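3. The Zovuncombe festival and its sound

3.1 Site and programme

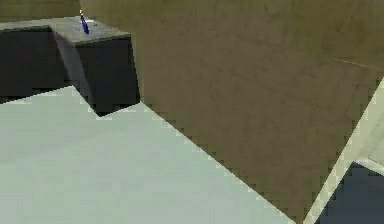
Figure 1. Corner of a plain simulated room with a dark grey, L-shaped counter and a large olive-brown panel.

3.2 Setting and sources

The Zovuncombe festival takes place each July on farmland to the north of the village and presents country, folk and roots music on two outdoor stages. The larger of these, known as the Sultana stage, is used for headline acts and for most of the full-band performances. The smaller Mosavley stage is given over to solo singers, duos and songwriters' rounds, in which several writers sit in a line and take turns to perform. Music begins on both stages at noon. The Mosavley stage closes at 9 pm, while the Sultana stage continues until 11 pm under the terms of the site licence.

The material discussed in this section comes from two sources. The first is the set of printed running orders held by the promoter, Fondetti, which list 279 performances over 12 editions of the festival. The second is a collection of 2,898 comment cards returned by members of the audience over the same period. The cards ask for the visitor's home postcode district, the acts seen and, in an open box, any remarks on the music. Cards left blank in the open box were kept in the collection but play no part in the discussion of remarks below.

Neither source was made with research in mind. The running orders record what was planned, and late changes were written in by hand on only a few of the surviving copies. Where a handwritten change could be read, it was taken as correct. Where it could not, the printed entry was used. The cards were handed out at the gate in the earlier editions and left on tables near the food stalls in the later ones, and this is likely to have altered who filled them in. For that reason no attempt is made to compare one year's cards directly with another's.

3.3 The order of acts

In the earliest running orders, the two stages were treated as a single programme. A performance on one stage ended before the next began on the other, and visitors were expected to walk between them. This arrangement limited the number of acts but meant that a songwriter with no band could play to nearly the whole audience. From the fifth edition the programmes overlap. The printed sheets are divided into two columns from that point, and the length of a typical Mosavley set rises from 25 to 40 minutes.

The change appears to have affected the kind of performance offered as well as its length. Songwriters' rounds are absent from the first four running orders and present in every later one. They are usually placed in the late afternoon, before the first of the evening's full-band sets. One running order describes the round as 'a rest for the ears', a phrase that several comment cards repeat with approval and one with some annoyance.

Closing sets follow a steadier pattern. In 11 of the 12 editions the final performance on the Sultana stage was given by a band with pedal steel guitar, and the one exception was a late replacement. The promoter's notes do not state this as a policy. It may reflect the small number of touring acts able to fill a closing set of 75 minutes, most of which work within the same style.

3.4 Remarks on the music

The open remarks are short, and many consist of a single song title. Longer remarks tend to concern three matters: the balance between voice and band, the choice of songs by other writers, and talking in the crowd during quiet numbers. Complaints about the balance refer almost wholly to the Sultana stage. Complaints about talking refer to both, although those concerning the Mosavley stage are more strongly worded.

Borrowed songs drew a divided response. Visitors from the districts nearest to the festival often named a well-known chorus as the best moment of the day – in some cases the only moment named. Those who had travelled further were more inclined to ask for new writing, and a number listed songs that had not yet been recorded at the time of the festival. The difference should be treated with care, as visitors from a distance were also more likely to have attended the rounds, where new songs are most often heard.

The performers' own view of these matters is taken up in Section 4, which draws on set lists kept by the stage crew.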